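Cómo lavar y escurrir las legumbres para una ensalada que aguante hasta el día siguiente

Llevo muchos veranos preparando ensalada de garbanzos para la familia, y durante los primeros me salía aguada, con el aliño flotando en el fondo de la fuente. Casi todo se arregla en el fregadero, con un poco de paciencia y un recipiente bien ancho.
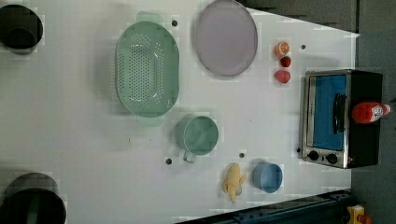
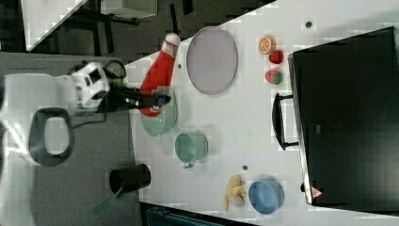
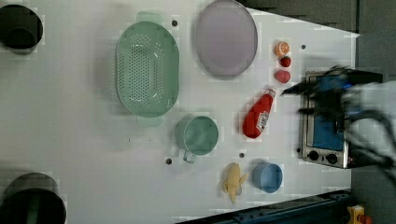
Mesa blanca con utensilios de cocina; en la primera y la tercera, el escurridor ovalado verde menta.

Primero, el remojo. Para 454 gramos de garbanzos secos uso una olla grande, agua fría que los cubra de sobra y una cucharadita de sal, y los dejo 9 horas (yo los pongo al acostarme y me olvido). Si son de bote, sáltate este paso sin remordimientos.

Después de cocerlos, pásalos al escurridor y enjuágalos con agua templada hasta que deje de salir espuma. Extiéndelos bien – amontonados guardan el agua en el centro – y muévelos con la mano un par de veces. Yo los dejo 26 minutos, lo que tardo en picar la cebolla, el pimiento y el perejil y en tomarme un café con calma.

Luego vuélcalos sobre un paño limpio, sécalos con cariño y aliña primero con el vinagre. El aceite va al final, dos cucharadas generosas, y el tomate se añade ya en la mesa, que suelta mucho jugo.

Comentarios

Žofie Havlíček: ¡Qué bien me ha venido lo del paño! ¿Sirve igual para lentejas?

Respuesta de la autora: Sí, Žofie, pero con menos meneo, que se deshacen enseguida.

Marga: Yo les quito la piel una a una. Una lata, pero quedan finísimos.

Contacto | © Cocina de Niden | Volver arriba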